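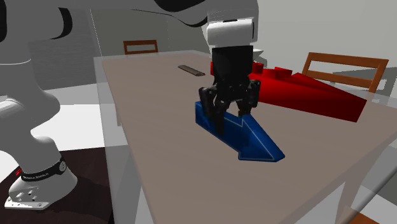 Issue 53, page 6

How Does a Truck Know Where It Can Go?

Big trucks can't use just any road! Before a load of Benmont bricks leaves the yard, somebody has to plan the whole trip.

Driver Hậu Nông starts with the bridges. A sign before a low bridge tells her how tall a truck can be and still fit under it. Then she checks the weight limits — a small country bridge may be too weak for a heavy load, even if a car can zip right over it.

Next come the weigh stations. A truck rolls onto a giant scale set into the ground, and an officer reads the number. Too heavy? The driver may have to stop until part of the load is moved to another truck.

Her drive to Ultwood is 74 miles. The shortest way is less than that, but it has 2 low bridges, so she goes the long way around!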